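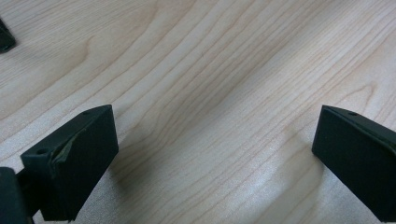
Wood grain on a pale tabletop. The wavy bands are a little darker than the wood between them.

Why does wood have lines?

The lines in wood are called grain. They come from the way a tree grows.

Each year a tree adds a new layer of wood just under its bark. In spring it grows quickly and makes light-colored wood. In late summer it grows slowly and makes darker wood. By December, in cold places, it has stopped growing until the next spring. One light band and one dark band together make one year.

If you cut straight across a trunk, you see the layers as rings. A tree with 70 rings is 70 years old. If you cut a trunk the long way, into boards, you see the same layers from the side. Now they look like stripes, waves or tall arches.

Why are some lines wavy?

Trunks are not perfectly round or perfectly straight. They bend, and branches push out of them. When a saw goes through a bend, the lines on the board bend too. Lines that sit close together can mean the tree grew slowly in those years.

Why does a table feel smooth?

A freshly sawn board is rough. The woodworker rubs it with sandpaper, going in the same direction as the grain. Then a clear coat such as lacquer or oil may go on top. You can still see the lines through it.

Try it

Put a sheet of thin paper on a bare wooden board and rub it gently with the side of a crayon. Rough boards work best. Ask before you use a good table.

Words to know
Grain: the pattern of lines in wood
Lacquer: a clear, hard coating

Written by Colin Birkett, April 2018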